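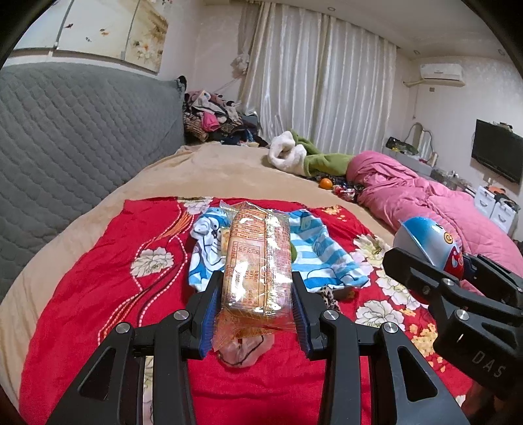
Corkholm, 23rd May

How to clear a bed that has turned into the everything pile

You know the bed. Clean clothes got dumped on it, then a toy, then somebody's snacks, then the clothes got pushed to the far end so a person could sit down. Now it's bedtime in a few hours and there's no bed.

I do this one a lot. Quick method below, no special boxes, no labels. Bit rushed as I'm writing it between loads.

What you need

One laundry basket or big bag. One small tub or bowl for bits. A carrier bag for rubbish. Your hands. Mine is the 26 litre Nerura basket and it's too small really, get the bigger one if you're buying. An old cardboard box does the same job.

Put the basket on the floor, not on the bed. If it goes on the bed you've made the pile bigger.

Step 1 – food off first

Always food. Packets of biscuits, baked snacks, sweets, fruit. A sealed packet is fine for now but it gets sat on, and then you have crumbs inside the packet and a sad child. An open one is worse. Crumbs in a plush blanket are a misery, you can hoover it and still feel them at night.

Pick the packet up by its sealed end or flat round the middle, don't squeeze. Straight in the tub. Loose sweets in with it. Small oranges and the like go in last so they sit on top and don't get forgotten. I found one down the side of a mattress in June last year. Won't go into it.

Then take the tub to the kitchen. Now, not later. Come back with it empty as you need it again.

Step 2 – toys and plush

Next the things that aren't cloth and aren't food. Hard toys first, they roll. A rounded one will be off the edge the moment you tug the blanket, and if it's the sort with a battery in it that's the end of that.

Fluffy toys are easy to miss in a heap, so feel about a bit. Give each one a shake. Hard toys in the tub, soft ones at the pillow end if they sleep there, otherwise on a chair. Don't start sorting the toy shelf. You'll be in there an hour and the bed will look the same.

Step 3 – the small cloth bits

Little scraps of fabric that could be anything. Leopard print something, pink something. A scarf, a hair thing, a doll's skirt, half a pair of something. Put them all in one corner of the bed and leave them until the clothes are done. Quite often the other half turns up in the heap.

If it's still a mystery at the end it goes in a drawer for a week. If nobody asks, rag bag.

Step 4 – anything already folded

Look for folded things before you touch the heap. Children's clothes especially, they're small and slide about and come undone if you breathe on them. A striped top on a flowery cover is surprisingly hard to see, your eye goes straight past it. Same with pink on pink.

Lift with two hands, one flat underneath. Put it on the chest of drawers or wherever. Not on the floor next to the basket, becuase you will kick it.

Step 5 – the heap

Right. The big one.

Pull the heap towards you to the near edge. Stand up for this, kneeling on the bed makes a dip and everything slides into you. Then one item at a time off the top:

Clean and wanted – fold it.
Not clean – basket.
No idea – sniff, then decide. Four seconds at most.
Too small for anyone – carrier bag handle end of the bed, deal with it tomorrow.

Do dark things and light things as they come. People say sort by colour first but that's for washing, and this is not washing. The only sorting that helps is by person. One stack each.

Folding: don't be fancy. Sleeves in, half, half again. For small tops I go sleeves in, then thirds, so the picture on the front ends up showing and they can find it themselves. Trousers leg on leg, then half, then half. Socks, pair them or chuck them in the odd sock bag.

Last time I did count, for my own interest. 71 things in the heap. Felt like 100. Took less time than the film that was on.

If you run out of steam halfway, stop at a full stack and put that stack away before you have a sit down. A half finished stack goes back in the heap, I promise you.

Step 6 – covers

Clothes gone, now strip the layers one by one. Most of us have more layers than we think. A quilt that's been shoved to one side, a bedspread on top of a blanket, the blanket over whatever is under that.

Quilt first. Take it right off, over the door or a chair. Bunched up quilts hide socks.

Then the bedspread. Fold it in towards the middle from all sides so any crumbs stay inside, carry it out and shake it outdoors or over the bath. Patterned ones hide marks very well so look at it by the window. Big red flowers will cover up a great deal of chocolate.

Plush blanket after that. Shake, then brush it one way with your hand so the pile lies flat. If it needs a wash do it cool and check the label, mine came from Dumden and went bobbly the first time on a warm one.

If you have a padded headboard with a stitched pattern, run a dry cloth along the stitching while the bed's bare. Dust sits in the diamonds. Soft brush for the corners.

Step 7 – put it back

Blanket on first, smooth from the headboard down. Then bedspread, get the top edge straight and the rest follows. Quilt folded in half longways across the foot or spread out, up to you. In warm weather I leave it folded.

Soft toys back last. Mystery scraps in the drawer. Basket to the machine, stacks to their rooms. If the stacks stay on the bed it doesn't count as done.

Keeping it clear

Snacks are the thing. Once one packet is allowed on the bed the rest follows. We have a tray now, from Eynon, food stays on the tray and the tray doesn't leave the kitchen table. Works most days.

And fold straight from the line if you can. I can't always. Then it's the heap again, and steps 4 and 5 are all you need if you catch it the same evening.

Next one will be under the bed – need to go and look what's there first.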